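A Day at the Hosteo Manipulation Lab

By Lovisa Bakke

Our user group gets one site visit in the winter, and this time it was Hosteo, which builds control and perception software for small manipulation arms. Eight of us went up on January 2024's coldest morning, or so it felt in the parking lot. Teresa Rutkowska met us at the front desk and had us upstairs with badges on in ten minutes.

The day was split in two. Before lunch we looked at the perception side, and after lunch at planning and the operator tools.

Perception

Yao-tsung Kuo runs the perception group and did most of the talking. His team works with two views: one from the wrist and one from higher up. The wrist view gives detail near the fingers and loses the rest of the table. The upper view has the whole layout but fewer pixels on any one object. A module called Tokby takes both streams and keeps a single list of objects with a pose and a confidence value for each.

The test objects that day were a dark wicker basket and a banana on a white table. Kuo likes wicker for testing. The weave has gaps in it, so a depth reading near the rim can land on the basket or on whatever is behind it. An older version of Tokby used to report one basket as two objects for this reason. They now fit a closed outline to the rim first and ignore depth points inside a narrow band along it.

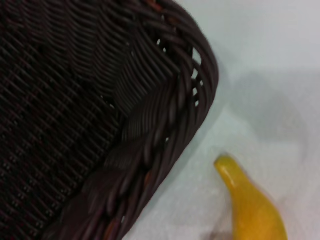

Wrist view of the basket corner, with the tip of the banana at lower right.

Blur is the other problem with the wrist stream. Kuo's group scores each image for sharpness and lowers the weight of the soft ones, but does not throw them away. Dwight Gosselin from our group asked why they keep them at all. Kuo said a soft image still has usable color and a usable outline, and that dropping them left holes in the track just when the arm needed an update. They tried it both ways over 300 recorded runs before settling on the weighting.

Shadows got less time than I wanted. The soft gray ones around the basket are close enough to the table color that a simple threshold works, and I would have liked to hear what they do on a darker surface.

Planning and control

After lunch we moved over to Rozália Trnka's desk. Her planner is called Duda. It takes the object list from Tokby and picks a contact point, an approach direction and a force limit. For open containers it has a separate set of grasps along the rim, with one finger inside and one outside where there is room for that. Corners rank high in that set because the gripper is less likely to slide along the edge.

Trnka showed us the replanning settings. Duda checks the plan against the current object poses every 50 milliseconds. Small changes are passed to the controller as corrections, and larger ones trigger a new plan. The limit between the two is set by hand for each task, and she said it is the number customers change most often and usually set too low. The arm then stops and starts all the way to the object.

She also went through what happens to the rest of the list during a grasp. Once the gripper has hold of the basket rim, the basket's pose is tied to the hand, and the banana stays in the list as a free object that the basket must not be pushed into.
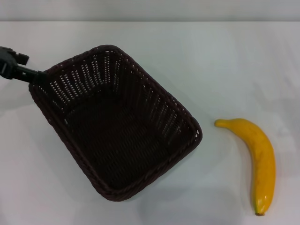

Operator tools

The last stop was Trevis, the logging and replay tool. It lines up both camera streams, the joint data and the planner's decisions on one timeline. You can stop at any point, change a planner setting and see which plan Duda would have chosen. It does not simulate contact, so it tells you what the software would have decided and no more than that. Gosselin and I both thought this was the most useful thing we saw all day. Search is still basic. You can filter by task and by object, but not by type of fault, and Rutkowska said that is planned for the release in May.

Licensing for Trevis is separate from the other two modules. A site license covers up to 18 seats. We did not get a price.

We were out by four. Slides from the morning session will go on the members' page once Kuo has sent them over.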